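Rernbridge lunch club to move while hall roof is repaired

The weekly lunch club in Rernbridge will move to the old school on Groltdale Road from August while the roof of the parish hall is repaired.

Work on the hall is expected to last 13 weeks. Rain has been getting in above the main room since last winter, and the back corridor has been closed to the public since spring.

Hashini Sarkar, who runs the club, said meals would still be served at 12.30pm and the price would stay at £5. "The menu is the same and so are the cooks," she said. "The kitchen is smaller, so we may do one hot dish and a soup until we are back."

The club began with a single table of pensioners and now serves 800 meals a year. Most of those who come live within walking distance of the hall. A minibus will run to the old school from the bus shelter on Cumari Lane, leaving at noon and returning at 2pm. Seats can be booked by leaving a name at the library desk.

Lakmal Rathnayake, who has eaten at the club since his retirement, said he was glad it was not closing. "It's further for me, but I'll get the bus," he said. "I was worried they would stop it altogether."

The builders, Herath and Son, will put up scaffolding on the car park side. Arif Herath said the slates would be reused where possible. Parking will be limited to the front of the building and the side gate will be locked.

A raffle at the summer fair raised £500 towards new pans and serving dishes for the club.
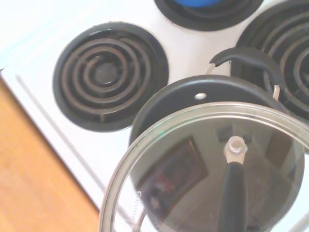 Other groups that use the hall, including the choir and the toddler morning, have been told of their new rooms by letter. Anyone who has not had one should ring the parish office before noon.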